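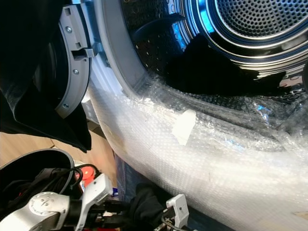

Nerno / grasp eval / ticket 246
Status: open, then closed, then open again
Opened by: Pranab Bepari
Component: Dehghan policy, laundry load task

Problem: success rate on black garments dropped hard after the September retrain. Light garments fine. Towels fine. Black on black, arm closes on nothing or grabs two layers and drags both. Same checkpoint scored well in the offline eval, so either the offline eval is lying or something changed on the rig.

Repro: load task, dark items only, one already in the drum, one at the door. Fails maybe half the time. Put a light item in and it goes away.

12:40
Started with the obvious. Recalibrated both arms. No change. Swapped the right wrist camera cable because it's always the cable. Was not the cable.

1:15
Looked at depth on the head view. Depth over the drum is garbage, has been forever, shiny steel plus perforations. Bubble wrap over the lip makes it worse, glitters like crazy. But the old checkpoint dealt with the same kind of noise. So not a new problem, just an ugly one. Leaving it.

1:50
Exposure. Auto exposure was on for the head cam, off at the wrists. Head cam sees the bright drum and pulls everything down, black cloth goes to a flat blob with no folds. Locked it. Little better, not fixed. Policy now goes to the right garment but still closes too early.

2:30
Went thru the training mix. This is where it gets interesting. The Brullau relabel pass changed how grasp start is marked. Old rule: grasp starts when the fingers stop moving. New rule: grasp starts when the segmenter says cloth is between the fingers. On light cloth these agree within a frame or two. On dark cloth the segmenter can't tell finger from fabric (black fingers!) and fires early, sometimes 6 frames early. So we taught it to close early on exactly the stuff it can't see.

Offline eval uses the same labels. So it graded itself with the same wrong answer key. Great.

2:55
Quick check to make sure I'm not fooling myself. Pulled 800 clips, split by dark / not dark, compared old and new grasp start. Not dark: basically on top of each other. Dark: new one is early in most of them, long ugly tail. Plot is in the folder, axes unlabeled, sorry.
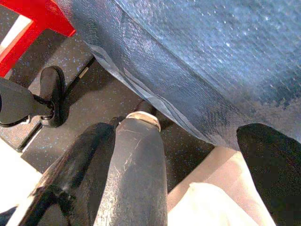
Wrist views are the ones to go through by hand, head view is too far off to call contact. Blue-gray and navy material counts as dark for this. I had it in the "other" bucket at first and it muddied the split, moved it over and the gap got cleaner. Coated or shiny stuff I'd keep seperate if we ever redo the bucket properly, specular spots give the segmenter something to hold on to and it behaves different from matte cloth.

3:40
Fix attempt A: shift all dark labels later by a constant. Dumb but fast. Fine tune from the old checkpoint. Closes later, misses less, but now hesitates over the drum. Constant shift is wrong for clips that were fine to begin with.

4:30
Fix attempt B: go back to the finger-velocity rule for dark clips, keep the segmenter for everything else. Fine tune again, same seed. Much better. Ran it on the rig, 4 different dark garments, back at around the old rate. Still grabs two layers sometimes but it always did that.

Closing.

5:10
Reopening. Transition between the two rules is a hard switch on mean brightness, and mixed loads sit right on the line. Needs a soft weight or just drop the segmenter labels entirely. I vote drop them.

To do
- rerun offline eval with hand labels, not Brullau labels
- lock exposure in the launch file, it resets on restart
- add a dark only split to the nightly
- tell the Filtness folks, they pulled the same relabel

Comments (4)

mkv: did you try the velocity rule on everything? we never saw much gain from the segmenter on light stuff either

pranab: running overnight

tosh_r: Filtness side here, confirming early closes on dark socks. assumed it was our gripper. thanks

mkv: label the axes

3 shares

Related tickets
Head cam exposure resets on restart
Double layer grasps, towels and shirts
Brullau relabel: change notes
Nightly eval splits, request for new buckets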